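Limwood Open Day: Robotics Hall Walk-Through
Pre-opening safety checklist with comments

Site: Limwood, Hall 2
Walk-through by: Ilse Baumgart
Accompanied by: Arne Kuhlmann (Fusent, demonstrator)
Month: September
Start of walk: 7:40 am
Doors to visitors: 10:00 am

Key: OK = satisfactory. ACT = action needed before doors. MON = acceptable, keep an eye on it. N/A = does not apply.

SECTION A. ACCESS AND EGRESS

A1 Main doors open fully and stay open on the hold-backs: OK

A2 Rear exit clear inside and out: ACT
Two pallets from the Diekmann delivery were across the outside of the door. Arne rang the driver. Moved by 8:15, rechecked, now OK.

A3 Exit signs lit: OK

A4 Aisle width between stands: MON
The aisle past the Diekmann conveyor is tight once the brochure rack is out. Rack to go against the wall. A pram will get through but not a pram and someone standing.

A5 Floor cables covered: ACT
Ramp missing at the join near the coffee table. Spare found in the store, fitted and taped. The tape is the cheap stuff and will lift by lunch. Check at 12:30.

A6 Accessible route from car park: OK
Go by the side path. The front ramp has loose gravel on it again.

SECTION B. PHYSICAL ROBOT CELL (DIEKMANN)

B1 Fixed guarding in place, no gaps: OK

B2 Interlocked gate stops the arm when opened: OK
Tested three times, stopped each time. Last quarter's sheet has this down as tested once. Please do it three times.

B3 Emergency stops reachable and working: ACT
The one at the visitor end worked but was hidden behind a pull-up banner. Banner shifted to the left. Whoever puts it back after the talk, leave the button showing.

B4 Barrier set 3000 mm from the guarding: MON
Measured 3000 at both ends. The belt posts are light and kids lean on them. Staff member to stand at the near corner during runs.

B5 Teach pendant stowed and key removed: OK
Key with Arne until close.

B6 Compressed air line: ACT
Slow hiss at the second fitting. Isolated, fitting replaced, no hiss at 8:50. Log as job 1179.

B7 Speed limited for demonstration: OK
Reduced speed confirmed on the controller. No full-speed runs while visitors are in the hall, even if they ask nicely.

SECTION C. SIMULATION BAY (FUSENT)

C1 Screens and stands stable: OK
The large screen is strapped to the truss. Give it a push each time the bay is reset.

C2 Controllers and hand sets wiped between users: ACT
No wipes on the stand at time of walk. Box brought from first aid room. Need another for the afternoon.

C3 Simulation has no live link to the physical cell: OK
Arne unplugged the network lead in front of me and tagged it. Record number 716 written on the tag. The lead stays out all day. Anyone who wants to show the simulation driving the real arm can arrange a separate session with no public in the building.

C4 Gripper view loads and runs: OK
Started from cold, loaded first go. Fingers open, gripper close up to the cracked stone-look wall, cabinet and the honeycomb-pattern panel off to the right. 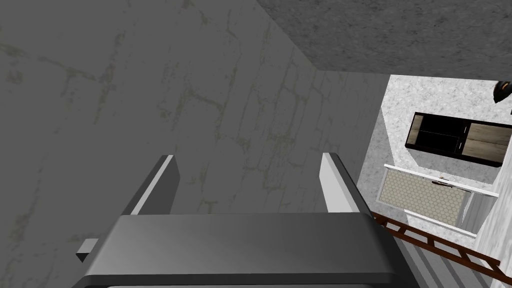

C5 Motion comfort for visitors: MON
Arne had the view swinging quickly when he first turned it. Asked him to slow it down for the public. Chair placed beside the stand for anyone who feels off. Keep turns at the screen short when there is a queue.

C6 Power boards not daisy-chained: ACT
One board plugged into another under the Fusent table. Separated, second board now on the wall outlet. Both test tags in date.

C7 Sound level: OK

SECTION D. ODENT TABLE

D1 Hand tools secured: OK
Cutters are in the locked drawer.

D2 Battery charging: MON
Charging is allowed on the metal tray only. Take packs off when full and don't leave any on over the lunch break.

SECTION E. PEOPLE

E1 First aider named and on site: OK

E2 Staff briefed on evacuation point: ACT
The late shift hadn't been told. Briefing at 9:30.

OUTSTANDING AT 9:35 AM
A5 tape check, 12:30
C2 second box of wipes

Cleared to open subject to the above.
I. Baumgart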